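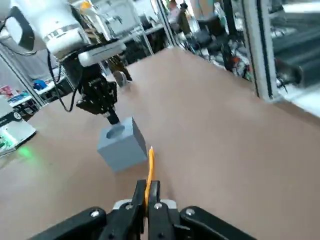 Home Chapters Glossary Instructor Notes Search

We use cookies to remember which chapter you were up to. Accept / Manage settings

Chapter 4
Setting Out: Where Things Go Before You Start

Last updated May 2024

I failed my first bench practical. I'd like to tell you it was the chemistry, but I knew the chemistry cold, having spent a fortnight with the notes propped up against the toaster. What got me was a stirring rod. It had rolled under a folded cloth, I couldn't find it, I reached across an open beaker to look, and my sleeve did the rest. Alby Trevaskis was marking that day and he wrote one word on my sheet, which was "Elbow". I still have it somewhere.

So this chapter is about elbows, more or less. It's about the ten minutes before you measure or pour or brush anything, when you decide where each object is going to live while you work. I call it setting out, the way a carpenter does, though you'll also hear "laying up" from people who came over from hospitality (and they're often very good at it, by the way – anyone who has run a pastry section will beat most of us).

You'll want to have read Chapter 3 on cleaning the surface, and you'll need a tabletop you can walk at least halfway round. A kitchen table is fine! Most of the exercises were first tried on one in Skulow, with the fruit bowl moved to a chair.

4.1 What counts as a surface

Start with the surface itself. I'm fussy about colour. A mid-brown or tan top with a matte finish is my favourite, because white blocks, grey blocks, steel and brown glass all show up against it, and you don't get a glare coming back at you from the overhead lights. Clear glass is the hard one on any colour. You tend to see the rim first, where it catches the light, and the rest of it you take on trust. On a pale speckled benchtop you may not even get the rim.

The second thing is where the surface stops. Students treat the whole top as usable, right out to the corners, and then wonder why a phone or a cap ends up on the floor. I mark off a border 70 millimetres wide all the way round with painter's tape for the first few sessions, and nothing that can tip goes outside it. Phones and notebooks can live near the far corner if they must. After a couple of weeks you pull the tape up and find you're keeping to the line anyway.

The third thing is the other bench. Almost every room has one: the place behind or beside the table you're working on, where the monitor and the keyboard and the half-closed laptop and the power adapters go to breed. I have no objection to a messy second bench. Mine's a disgrace. What I ask is that the mess stays over there, with a clear gap between, and that you don't start using the back edge of your working surface as an overflow for it. Stand your bottle well in from all sides, near the middle if you've room, with the glass beside it on the side of the hand you pour with.
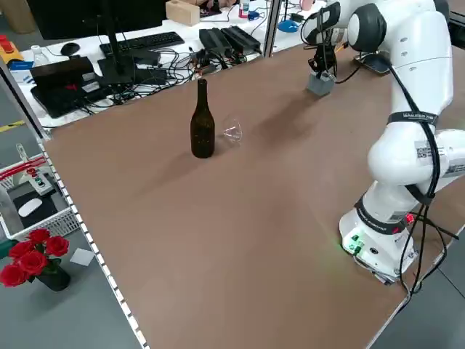 4.2 Upright things, flat things and things with a hole in them

Zeyu Guo, who taught this unit for years before I took it over, sorted every object on a bench into three families, and I've never found a better way of doing it.

Upright things have a base smaller than their height. Tall bottles, stemmed glasses, funnels in stands. They fall over. Give each one a clear circle at least as wide as it is tall, so that if it does go, it goes onto table and not onto its neighbour. A bottle that stands 232 millimetres high wants a good deal more room than you'd think, and it's worth laying a ruler down the first time to see it for yourself.

Flat things are trays, lids, cloths, cards. They don't fall, but they creep. You nudge a tray a centimetre every time you use it and by the end of the session it's hanging over the edge. Put a strip of tape at one corner and check it now and then.

Then there are the things with a hole in them, and these are my favourites. A small block with a recess in its top face looks like nothing much, but it's a fixed address. Whatever belongs in that hole goes back in that hole. I keep a tray of them, mostly offcuts with the openings drilled or milled to suit whatever I was working on that year. A round hole will take a rod or a thin brush handle. An oval one is handy for something flattened, and it stops the thing from spinning as well.

A few points on using them:

Keep the block away from the tall glass. You'll be reaching to it more often than to anything else, and you'll be doing it without looking.

Come down to it from straight above. If you come in at a slant you'll catch the lip, and a light block will simply slide off in front of you.

Check the hole isn't chipped or clogged. Old wax is the usual culprit at my place.

Some people glue felt underneath. Beverley Maihi uses a dab of the putty you hang posters with, and hers never move, so I suppose I ought to switch.

4.3 Lying down on purpose

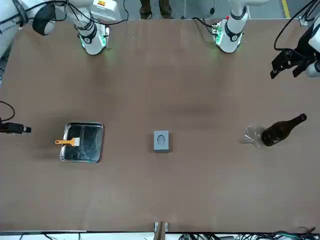 Sooner or later you have to put a tall bottle down on its side, either to drain it, to read a label on the base, or just to get it low while you work over the top of it, and there's a right way to go about it. Empty and capped, or empty and rinsed, never with anything still in it. Next, think about the roll. A cylinder on a smooth top will wander off if you so much as lean on the table, so it needs something to stop it, and I don't want that something to be glass. A brown bottle lying with its rounded base up against an upright beaker is a very common arrangement and I wish it weren't, even when the neck is pointing well away toward the edge. One bump and the beaker takes it. Shift the beaker a hand's width over and put a folded tea towel along each side of the bottle. The steel tray is a much better parking spot for anything long and awkward, and you'll notice a basting brush sits in one quite happily with its bristles toward the middle and its orange handle poking just past the rim, where your fingers can find it.

Handles out, bristles in. That goes for spatulas too. The working end of a tool stays inside the tray, over steel, and the end you hold faces you or faces the nearest side. If you share a bench, agree on which side before you start. Keegan Tawhiri and I worked opposite each other for a whole October with our handles pointing at each other's trays, and I must have picked up his brush 20 times.

While we're on trays: dark, scratched-up steel is fine to use. A scratched tray is a tray somebody has been getting good out of. What you're looking for is a flat bottom and corners you can get a cloth into, so go for rounded ones if you have the choice.

4.4 The dry run

Before the first exercise I'd like you to do a dry run. Set out one bottle, one clear glass or beaker, one tray with a brush in it and one small block with a recess. Stand where you'll be standing. Now go through the motions, hand to each object and back again, and watch what your other arm does while you're at it. If it crosses over glass at any point, move something and start again.

Bevan Nepia times his students on this and his best is 64 seconds for the full circuit with no crossings. Mine is 105, and I wrote the chapter. Speed isn't marked, so please don't race.

Draw a plan of your final layout in pencil, seen from overhead, with the 70 millimetre border ruled in and an arrow beside each handle. Keep the plan. You'll need it for Exercise 4.1, where you add a second beaker and have to find somewhere sensible to put it.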